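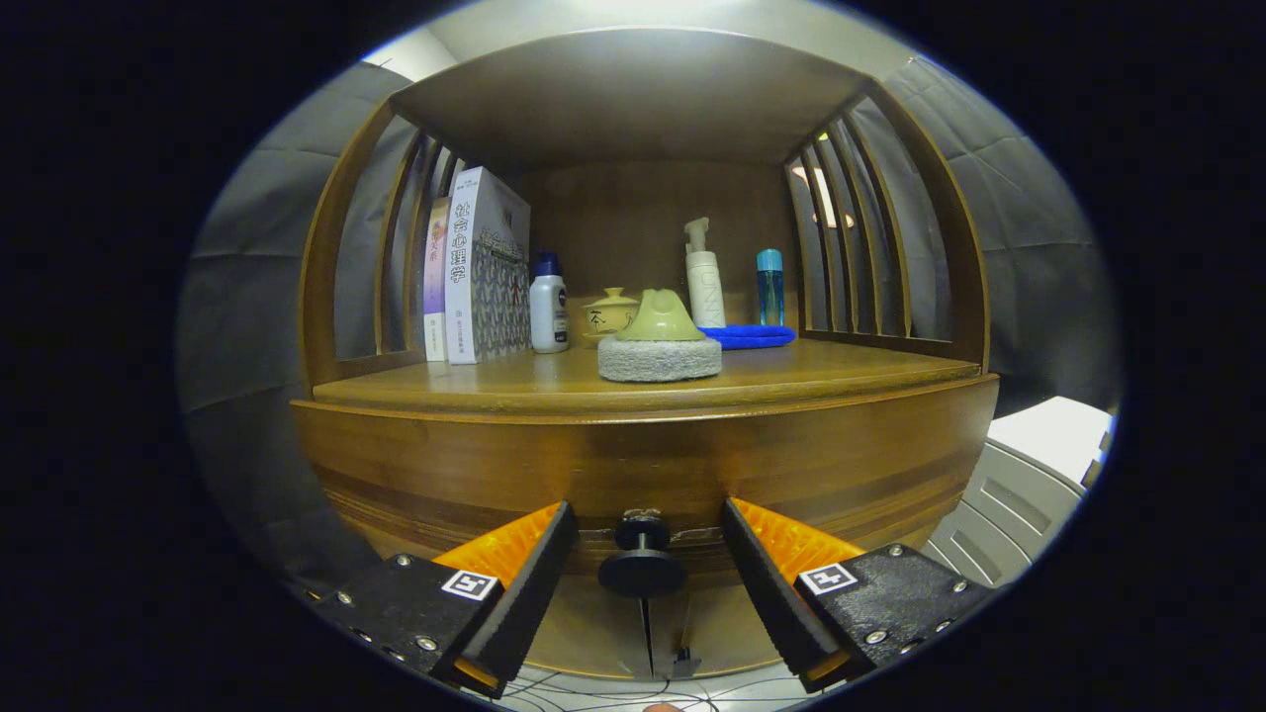
Feltus Hand-Held Gripper, Two-Finger
Conditions of supply, standards and good practice in use

The Feltus is a hand-held two-finger gripper supplied by Dodcombe for recording everyday handling tasks. An operator carries it to the work, closes the fingers on an object and moves that object as the task sheet directs. The recordings are later used to train and check robot arms fitted with the same fingers. The unit is not a robot in itself and has no powered axes, but it is supplied under the same rules as the rest of our automation range, and customers are asked to read this page before placing an order.

What is supplied

Each unit is delivered with a pair of black fingers, orange ridged pads fitted to the inner faces, and a square marker on the outer face of each finger. A spare set of pads, a marker gauge and a printed copy of the Dodcombe Code of Practice are included in the case. The unit weighs 625 grams without its cable. The Leclerc wrist support and the Fatton charging cradle are sold separately.

Before use

The operator shall inspect the pads and markers at the start of each session. A pad that has lifted at any edge must be replaced. Markers must be clean, flat and free from scratches, and must not be covered by tape, labels or gloves. Screws on the finger bodies are set at the factory and should be checked by hand only; a loose screw is to be reported and the unit withdrawn until it has been seen to.

Cables on the floor of the working area are to be routed away from the place where the operator stands. If a cable must cross a walkway it should be taped down or placed under a cover. Chairs and other furniture may remain nearby if the operator can step back without touching them.

Choice and arrangement of objects

The Code permits ordinary household objects on ordinary household furniture. Books, bottles, lidded cups, cloths and cleaning sponges are all acceptable, and may stand together on one shelf. Objects may overlap, as when a sponge is set in front of a teacup, provided that the overlap is noted on the task sheet.

The following conditions apply.

Bottles with screw caps must be closed firmly. Pump bottles should be locked where the pump allows it. Any liquid must be one that the operator may safely touch, and the original label should be left in place.

Ceramic and glass items may be used, but shall not be lifted higher than the task requires. Lidded cups are to be empty. A loose lid counts as a separate object and must be listed as such.

Books may be in any language. The title should be entered on the task sheet in its original script, and the operator need not be able to read it.

Cloths should be clean and free of pins, hooks or hard trim.

Knives, medicines, lit candles and anything under pressure are excluded in all cases.

Working at shelves and cabinets

Shelving with an overhanging top or slatted sides calls for particular care. The fingers shall enter from the open front and leave by the same path. The operator must not reach through slats, nor rest the gripper on a door knob or handle between movements. Where a lamp stands behind or beside the shelf it may be left on, provided that its level is not changed during a session. Plain fabric hung round the furniture is recommended, and must be kept clear of any lamp that becomes warm.

Sessions and records

No operator shall work for longer than 2 hours without a break. A session sheet is to be completed for each arrangement of objects, giving the operator's initials, the unit number and any dropped or damaged item. Sheets are to be retained for 17 months. Personal papers, post and photographs of people must be removed from view before recording begins.

Responsibility

Every customer is required to name one person who will hold the Code and answer for its use on site. The present edition of the Code was prepared by Heledd Voyle, Head of Standards, and takes effect in February. Requests to depart from any condition should be made in writing to Sabina Jayasinghe, Product Assurance, and will be answered within 8 working days. Use of the unit outside the Code without written agreement ends the warranty.

Replacement pads and markers are available to registered customers. Pads from other makers have not been tested with the Feltus and are not approved.

Contact Dodcombe Product Assurance | Terms of supply | Copyright Dodcombe. All rights reserved. | Back to top

This website uses cookies to remember your settings and to measure visits. Accept all | Manage cookies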